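Fastix Foltidby – Conjunto de ensino por demonstração para dois braços

Início > Equipamento > Ensino e telecomando > Foltidby

Referência: FT-161
Disponibilidade: por encomenda
Página revista em 4 de outubro de 2019

Descrição

O Foltidby é um conjunto de dois braços com garra de dois dedos, comandados à distância por um par de punhos Handham. O operador segura os punhos, os braços repetem o movimento e o programa Texier grava as posições das articulações, a abertura das garras e as imagens das câmaras. Cada gravação fica guardada como uma demonstração da tarefa.

O conjunto destina-se a laboratórios e oficinas que trabalham com materiais flexíveis: roupa, toalhas, sacos de pano, cabos. Com peças rígidas também funciona, mas os dedos e os limites de força vêm regulados de fábrica para tecido.

Há dois modos de ensino:

Telecomando. Os dois braços seguem os punhos Handham em simultâneo. É o modo indicado para tarefas em que uma mão segura e a outra trabalha, como esticar uma camisola antes de dobrar.

Guiamento manual. O operador desliga o seguimento no pedal, pega no braço e leva-o à posição pretendida. O Texier compensa o peso do braço enquanto o pedal estiver premido. Este modo serve sobretudo para marcar posições de partida e de repouso. Para dobragem, recomendamos o telecomando, visto que a mão do operador no braço tapa parte da imagem.

Os dois modos podem ser alternados na mesma sessão. A mudança fica assinalada no ficheiro.

Garras

Dedos compridos em plástico mate escuro, afilados na ponta, com ranhura rebaixada na zona de contacto. A ponta estreita entra por baixo de uma bainha ou de um cós sem levantar o resto da peça. Os dedos são fixados por parafusos e trocam-se sem desmontar o corpo da garra. Depois da troca é preciso repetir a calibração de abertura no Texier (menu Garra > Zero).

A força de aperto regula-se no programa, em separado para cada braço. Em malhas finas, comece pelo valor mais baixo.

Câmaras

Uma câmara pequena em cada punho do robô e uma câmara de cabeça, que abrange a zona de trabalho. As câmaras de punho acompanham a garra e mostram sempre os dedos na parte inferior da imagem. O Texier grava todas as câmaras com a mesma base de tempo. Na revisão, podem ser vistas lado a lado ou uma de cada vez.

Foltidby em tarefa com vestuário 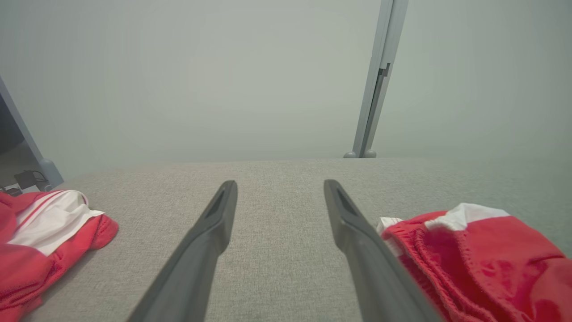
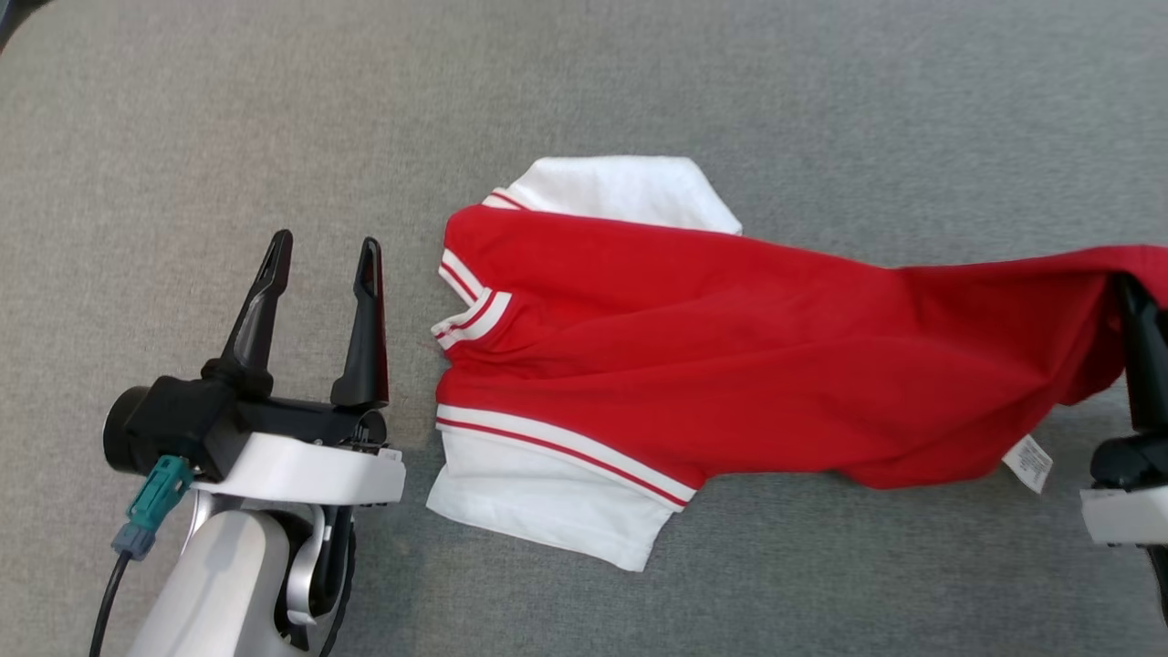
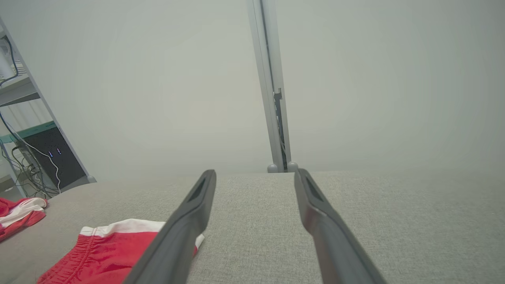
Roupa vermelha e branca sobre superfície têxtil cinzenta, com garra aberta. Na segunda imagem, a garra da direita prende a ponta da peça.

Características técnicas

Número de braços: 2
Alcance de cada braço: 700 mm
Carga máxima por braço, com garra montada: 600 g
Tipo de garra: dois dedos, acionamento elétrico
Comando: par de punhos Handham, com gatilho proporcional para a garra
Pedal: um, com função de pausa e de guiamento manual
Programa: Texier, licença de posto único incluída
Capacidade do disco fornecido: 1000 GB
Idiomas do programa: português, inglês, francês

A carga indicada é válida com o braço em qualquer posição. Uma peça presa ou pesada demais faz parar o seguimento nesse braço, e o outro mantém a posição até o pedal ser premido.

Conteúdo da embalagem

Dois braços com garra e cabos
Par de punhos Handham
Pedal
Duas câmaras de punho e uma câmara de cabeça
Par de dedos de substituição
Disco com o Texier instalado
Chaves de montagem
Manual em português

O computador e a bancada não estão incluídos. Os requisitos mínimos do computador constam do manual, disponível a pedido antes da compra.

Instalação

Os braços podem ser montados em bancada ou em estrutura própria, desde que a base fique firme e nivelada. A superfície de trabalho deve ser fosca. Um revestimento de tecido ou alcatifa de cor neutra dá bons resultados: a roupa não desliza quando o dedo encosta e as cores da peça distinguem-se bem do fundo. Evite tampos de vidro e vernizes brilhantes.

Passe os cabos dos braços por fora da zona de movimento e deixe folga junto ao punho. Um cabo esticado altera a leitura de esforço e acaba por soltar a ficha.

Gravar uma demonstração

1. Ligue os braços e espere pelo fim da verificação no ecrã.
2. Coloque a roupa na zona de trabalho.
3. Pegue nos punhos Handham e alinhe-os com a posição dos braços. O seguimento só arranca com os dois alinhados.
4. Prima Gravar e execute a tarefa a velocidade constante.
5. Abra as garras, afaste os braços da peça e prima Parar.
6. Classifique a gravação como válida, parcial ou a rejeitar.

As gravações parciais não são apagadas. Podem ser cortadas mais tarde no editor do Texier, por exemplo para aproveitar apenas a fase de preensão.

Varie a posição inicial da peça entre gravações. Se todas começarem com a camisa no mesmo sítio e com a mesma orientação, o robô terá dificuldade quando ela aparecer rodada.

Perguntas frequentes

Posso usar só um braço?
Sim. Desative o outro no Texier antes de ligar os punhos.

Os punhos Handham que já tenho são compatíveis?
São compatíveis os modelos com gatilho proporcional. Os de botão simples abrem e fecham a garra, mas não permitem posições intermédias.

Em que formato ficam os dados?
O Texier guarda um ficheiro por demonstração e exporta vídeo e tabelas de posições em separado.

É preciso saber programar?
Para gravar e rever, não. O treino de um modelo a partir das gravações é feito fora do Texier.

Manutenção

Limpe os dedos com um pano seco e retire o cotão das ranhuras no fim de cada sessão. Verifique o aperto dos parafusos da placa de montagem uma vez por mês. Não use álcool nas lentes das câmaras.

Peças e acessórios

Par de dedos para tecido, ref. FT-161-D
Pedal adicional, ref. FT-161-P
Cabo de braço, ref. FT-161-C
Licença Texier para segundo posto, ref. FT-161-L

Os preços são enviados por orçamento. Indique no pedido a referência, a quantidade e o país de entrega.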